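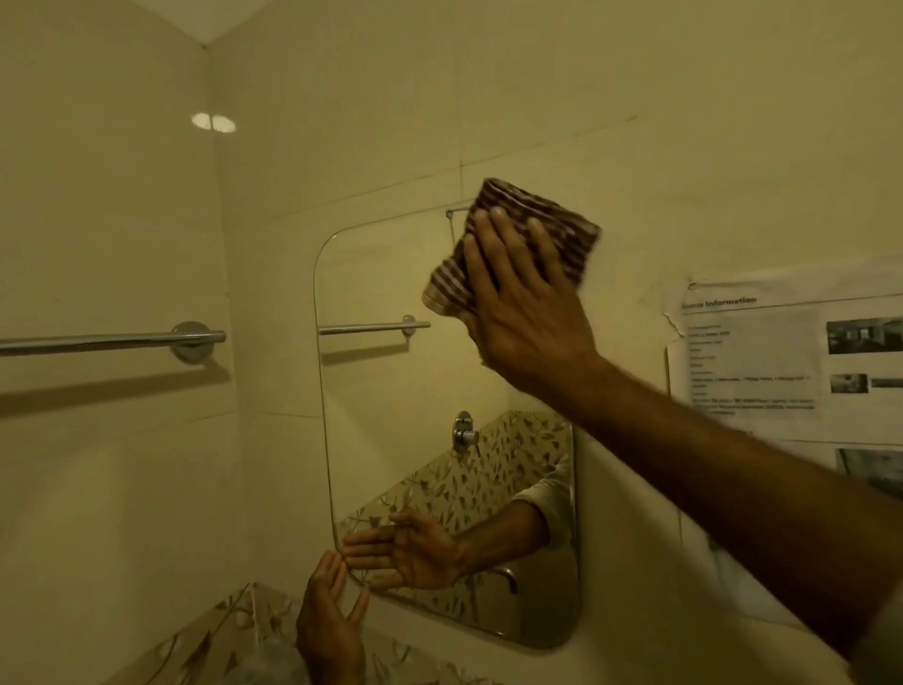
Zandmont open house, bathroom cleaning robot. Went, long report
Board: Home Robots > Shows, Demos and Visits

telma_z
Posted 7:42 pm

OK so I finally got to the April open house at Zandmont, after missing the last two, and I promised a few of you a write-up. It's long, go get a snack.

Quick background for anyone who skipped the earlier thread: Zandmont is the outfit that wants to clean bathrooms with a two-armed robot called Mamo. Not houses, not kitchens, just bathrooms. I clean vacation rentals for a living (me and my cousin, mostly turnovers) so I went in with strong feelings and my good sneakers on.

The drive was 53 minutes and parking was a mess. There's a lot behind the Trollard building that looks like it belongs to Zandmont and does not, ask me how I know. Sign-in was quick and the coffee was fine.

They split us into two groups. Mine started with the people part, where one of their cleaners does a bathroom job by hand and the staff talk you through what the robot is supposed to learn from it. The other group got Mamo first. I was jealous for the first few minutes and then I wasn't, because the people part was the best thing I saw all day! I have wiped thousands of mirrors and I have never once thought about what my left hand is up to. Margareta Tudose ran our group, and she kept going on about the off hand. Mirror cloth in one hand, other hand somewhere near the bottom of the glass. She says that when they started out they only cared about the wiping hand, and Mamo kept knocking mirrors crooked.

They had 1346 recorded mirror wipes as of that morning (it was on a whiteboard) and 363 floor jobs. She said the floor number is the one that bothers her.

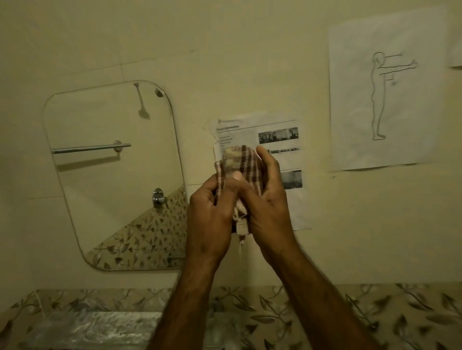
And then there's cloth. Oh boy, cloth. If you ever want to make a robotics person look tired, ask them about a rag. Folding it, bunching it, twisting it up, finding a clean side, all the stuff you do without looking while you're thinking about lunch. Mamo can pick a cloth up off a counter pretty well. What it can't do yet is decide that this side is done and flip to the other one. It just keeps going with the same side until somebody tells it to stop. I laughed because I've trained teenagers who do exactly that.

Then we swapped rooms and got Mamo itself. It's shorter than I expected and a lot slower. It did a mirror, start to finish, and I'd give it a B minus. Middle of the glass was great. Corners, nope. It left a streak down one side that I could see from the back of the group and it took everything I had not to walk up there with my own cloth. Second run was better. On the third it dropped the cloth in the sink and stood there, and a guy named Emiliano had to come and reset it.

More tomorrow, my feet hurt. Ask me stuff.

ladder_mike
Posted 8:05 pm

Thanks for writing this up. How slow is slow? The clip on their site makes it look like normal speed and I don't believe it for a second.

telma_z
Posted 8:11 pm

One mirror took five minutes, and that's without the reset. I can do a whole small bathroom counter in that, mirror included. The clip has to be sped up. They didn't claim otherwise when somebody asked, I'll give them that.

grout_and_about
Posted 8:34 pm

I'm going to be the grump. Five minutes for a B minus mirror is a party trick. I've been in commercial cleaning for a long time and every few years somebody wheels out a machine that is going to change everything, and it ends up in a closet with a dead battery. The mirror is the EASY part of a bathroom. It's flat! It's at chest height! Show me behind the toilet.

s_haslam
Posted 8:50 pm

Sandra here, I was in the other group (I think I was behind you in the coffee line, Telma, green jacket?). I don't agree with grout_and_about. I've got a bad shoulder and reaching up to do mirrors and tile is the part that hurts. If a machine took five minutes on my mirror while I did something else, I wouldn't care one bit how long it took. I'd care about the streak though.

Our group had the robot first, and it did better for us than it did for Telma. We had two runs and no drops. Maybe it was getting tired, ha.

telma_z
Posted 8:58 pm

SANDRA yes, hi!! I remember the jacket. Two runs and no drops, now I feel cheated.

@grout they did get to the floor. Not with Mamo, but they had the hand version, and I thought of you people the whole time because it's the part everybody on here argues about.

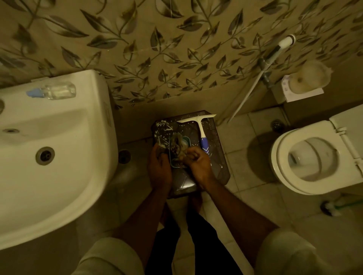 Floor part of the demo: scrubber and tray, squeegee lying across it, sink on one side and toilet on the other.

So yeah, look at how tight that is. You're crouched down between the sink and the toilet, knees up, both hands busy on the scrubber, and there's a sprayer hose hanging right where your elbow wants to go. I do this every day, and seeing it laid out like that, I thought, how on earth do you fit a robot in here? Mamo has a base on it like a bar stool. I asked. Margareta said the current base does not fit and they know it. There's a narrower one coming that they're building around a Zirner column (that's the lift part, so the arms can get down low). No date on it.

Also I want to say something about tools, which never gets talked about on here. The scrubbing tool gets dirty too! Somebody has to deal with the grubby scrubber and the splattered tray and the squeegee. When I asked if Mamo will clean its own gear, I got a long pause and then "that's on the list." Good answer, I guess? I wrote it down.

grout_and_about
Posted 9:15 pm

"Does not fit and they know it" is the whole thread in one line for me. But credit to them for saying it out loud. And the hose, yes. Hoses and cords are what killed the last machine we trialed. It drove over one and wrapped it up like spaghetti.

mitiku_d
Posted 9:22 pm

Lurker, first post. I'm Mitiku Derese, I do arm programming at a packaging plant so this is kind of my corner, but I have never had to touch a wet rag and I am grateful.

Something I'd like to push back on, politely. People look at a demo and grade the result. I'd look at what it does when it goes wrong. Telma, when it dropped the cloth, did it know it had dropped it? Did it stop right away, or did it wipe with an empty hand for a while first? Those are two very different robots.

telma_z
Posted 9:31 pm

Ooh. Good question, and I had to think back. It made one more pass with nothing in its hand, a short one, and then it stopped. Then it sort of hovered. So it figured it out, but late?

mitiku_d
Posted 9:36 pm

One pass is not bad at all. I've seen worse on machines that cost a lot more than I'd guess this one does. It tells me something in the hand or the camera is checking. I'm more hopeful than I was an hour ago.

ladder_mike
Posted 9:40 pm

Or the guy with the reset button stopped it. Did you see his hands?

telma_z
Posted 9:44 pm

No! I was looking at the robot like a normal person, Mike.

emontecinos
Posted 10:20 pm

Hi all, Emiliano Montecinos, I'm the reset guy. A friend sent me the link. Speaking only for me and not for the company.

It stopped by itself. I had the stop in my pocket and did not press it, but I understand if you don't take my word for that, Mike. The streak is real and we see it most days. It comes from easing off the pressure near the edge so it won't push on the glass too hard, and we're probably being too careful. The drop was a bad grip from the start. You can hear me say "uh oh" if anybody recorded it.

And Sandra, it was the same software for both groups. Your group got lucky, or Telma's got unlucky.

s_haslam
Posted 10:27 pm

Nice of you to come on here and say so! Can you tell us if the next open house will have the floor robot? I'd make the trip again for that, shoulder and all.

emontecinos
Posted 10:33 pm

I can't promise it. The narrow base is sitting on a bench in pieces right now. If it rolls by then, I'd like to show it even if it's ugly.

grout_and_about
Posted 10:41 pm

Show it ugly. I'll come. I'm bringing a hose.

telma_z
Posted 10:49 pm

Carpool from the north side if anybody wants, I've got three seats and I know where NOT to park now. Still owe you all the part about the sprays and why they won't let Mamo near bleach. Tomorrow, after my noon turnover.

ladder_mike
Posted 10:52 pm

Put me down for one of the seats. What's the deal with the bleach?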